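Home > Support > Workspace Furniture > Set-up Guides

Kombo Enclosed Bench: Set-up Guide
Section 4. Floor, Wall Panels and Folding Squares

This section applies to Kombo benches supplied by Dollemetti with the white gridded floor and three walls. It should be completed after the bench has been levelled and before any folding exercise is scheduled.

4.1 Preparing the floor

1. Wipe the floor with a lint-free cloth, working from the rear wall toward the front rail.
2. Check that the black grid lines run parallel to the front rail. Adjust the floor if they do not.
3. Press down each corner and confirm that it lies flat.
4. Place one yellow folding square near the centre of the floor, using the grid lines to record its position. 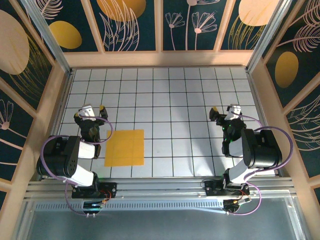

5. Enter the starting position on the bench record sheet, counting grid lines from the front left corner.

Note: Folding squares are supplied in packs of 40. Store unused squares flat, away from direct sunlight, as the colour may fade.

CAUTION: Do not use solvent-based cleaners. They may lift the printed lines.

4.2 Checking the wall panels

1. Inspect the navy panels on the rear, left and right walls for scuffs or loose edges.
2. Run a gloved hand along the light wooden strips. Sand any splinters lightly and wipe away the dust.
3. Refit loose strips by hand before tightening the fasteners. Overtightening may split the wood.

4.3 Folding record

Each session is limited to 15 minutes. The position and shape of the piece are to be entered at the end of the session, before it is lifted from the floor.

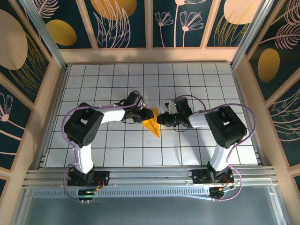 The direction of any point or corner should be noted in relation to the front rail. Creased squares are not to be flattened and reused. Place them in the recycling tray and take a new square from the pack.

Replace the floor after 80 sessions, or sooner if the grid lines can no longer be read clearly. Replacement floors and panels may be ordered through the Lodton service centre, to the attention of Nicanor Hinojosa.

This site uses cookies to remember your preferences. Accept | Manage settings

© Dollemetti, Valcombe. All rights reserved. Contact us | Back to top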